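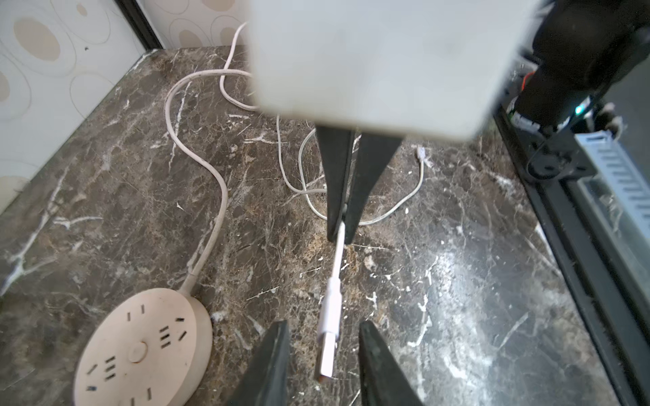

I have spent most of July on the second half of the budget, the half with no robots in it. The arms were the easy part. They had a price, we had a number, and the number was bigger than the price. What I had not planned for was everything that sits on the counter with them. Handing a USB cable from one gripper to the other, with the plug hanging down between the open fingers of the second one, takes two arms, and I had both of those on the sheet from the first day. The power strip on the marble was not on the sheet. Neither were the cables, the spare fingers, the frame rail or the hours it takes to set it all up again after somebody needs the counter.

This post is mostly a record of what I bought, what I put off and what I would budget differently. I am writing it down now while I still have the receipts in one folder.

We are a very small outfit and we do cable handling. That means picking up a cable, passing it across, turning it so the connector faces the right way and putting it where it goes. It is slow work and most of it is dull. The arms came from Bachmann as a pair. I had a quote from Prilletti as well, which was lower on paper, but the grippers were priced separately and shipping was not included. Once I put both quotes on the same lines they were close enough that delivery time decided it.

I would tell anyone comparing quotes to do that first. Make your own list of lines and force every supplier into it. Arms, grippers, controllers, mounting, cameras, cables, spares, shipping, import charges, warranty, support. If a supplier leaves a line blank, write and ask. Bachmann left two blank and Prilletti left four. One of the blanks at Bachmann was the power supplies, and the answer was that they were included, so it can go your way.

The next thing is fingers. Grippers are sold as if the fingers last forever. Ours are black and pointed and the tips wear. A worn tip will still hold something thick, but a thin cable slides, and then you spend a morning adjusting the grip force when the trouble is the tip. I now keep two spare pairs per gripper. A pair costs us $44 from Betska, who make them to our drawing, and they take 10 days. I did not have a line for this at all in the first version. I have one now and it is not small over a year.

Cables are the other consumable. I assumed that since we only needed ordinary white USB cables I could take them out of petty cash. The first bag of 20 went faster than I expected. A cable that has been pinched and bent in the same place all day does not hang the way a new one does, and after a while the test is about that one tired cable. So we retire them. I order them by the bag and put a date on each bag when it is opened.

Power took more thought than it should have. Two arms, two controllers, a computer, a monitor and a lamp. I bought a round power strip with the outlets set in a ring because it takes up little room and the bulky adapters do not crowd each other as much as they do on a straight one. It does the job. The trouble is its cord, which is stiff and keeps the shape it was packed in, so it wanders over the counter and takes up the space I had saved. If I were starting over I would pay for outlets under the counter before anything was mounted. The electrician's quote was $312 and I turned it down in the spring as a luxury. I have asked for it again.

I should say something about the counter, as it came with the room and I budgeted nothing for it. It is brown marble with a lot of white veins. It is heavy and level and does not shake, and for that I would have paid good money. It is also polished, and the light bounces off it in a white patch on the right side. A white cable lying near pale veins is harder to pick out than one on plain gray. I priced a matte mat for each work area and they are cheap. I have held off buying them so far. The places these arms are meant to end up will not all have matte mats, and I would like to know how bad the problem is before I cover it up. The lamp may be moved first. That costs nothing.

Software is one line, a yearly license from Tikia. We took the smaller plan. The larger one has remote support with a same-day reply, and for the first two weeks I regretted not having it. Since then we have not needed to call. My advice would be to ask whether you can buy the larger plan for one month. I did not ask, and I do not know what they would have said.

Time belongs in the budget too. I had put down three days for setup and it took nine. Mounting was one day. Calibration was two. Most of the rest went to finding out which cable ran to what and shortening the ones that could be shortened. None of that was anyone's fault and I do not think a better supplier would have saved it. I would write down two weeks next time and be pleased if it came in under.

Things I put off and still think I was right to: a second lamp, a rolling stand for the controllers, a third camera, the extended warranty.

Things I put off and should have bought: under-counter outlets, a second set of power supplies, a box of cable clips, labels.

The new sheet goes in at the end of the quarter. It has a line for consumables, a line for electrical work and a line for setup time, and the arms are still the biggest number on it, though by less than I would have guessed. I am also asking for a cabinet with a lock, mainly for the spare fingers, which at the moment live in a coffee tin.

5 August 2021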